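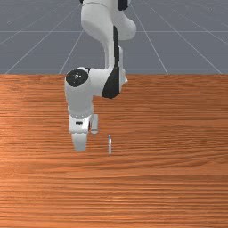
## Le subjonctif de Lillier

Le manuel comptait 264 leçons. Isamu Minami en était à la 138, consacrée à la concession, quand l'institut de Lillier lui notifia que l'examen écrit porterait sur l'ensemble du programme.

La méthode Werodgate procédait par paragraphes. Chaque leçon imposait une phrase d'ouverture, quatre phrases de développement et une clôture. Le correcteur relevait les fautes dans la marge gauche, au moyen d'un code à deux lettres : AC pour l'accord, MD pour le mode, RG pour le registre. La marge droite restait réservée à l'élève, qui devait y recopier la forme correcte.

Minami avait appris l'anglais à Tranurthorpe selon le même système. Il en gardait l'habitude de rédiger un brouillon à interligne triple et de souligner les verbes avant les noms. En français, l'habitude tenait mal. Les verbes occupaient trop de place.

Le sujet de la leçon 138 était le suivant : « Racontez un départ. Employez *bien que* trois fois. »

Il écrivit :

*Bien que le train soit à l'heure, mon père est arrivé en avance à la gare de Kawaguchi. Bien qu'il ait froid, il n'a pas mis ses gants. Il a vérifié le numéro de la voiture, puis celui de la place. Il m'a donné un dictionnaire, édition de 1931. Le mot « retour » s'y trouve page 1014. Bien que je le sache, je ne l'ai pas cherché.*

La copie revint six jours plus tard. Aucun code ne figurait en regard des deux premières phrases. La quatrième portait RG, rayé ensuite au crayon. Devant la dernière, la correctrice avait inscrit MD, puis un point d'interrogation, puis une note hors barème : « La forme est juste. Le sens est-il complet ? »

Le règlement ne prévoyait pas de réponse à une question du correcteur. Minami consulta l'annexe, la table des abréviations et la notice d'emploi des marges. Il prit le dictionnaire sur l'étagère et l'ouvrit à la page indiquée. Entre les feuillets se trouvait un billet de quai, poinçonné une fois, pour une seule personne.

Il recopia la phrase dans la marge droite, sans la modifier, et passa à la leçon suivante. Elle traitait de l'hypothèse.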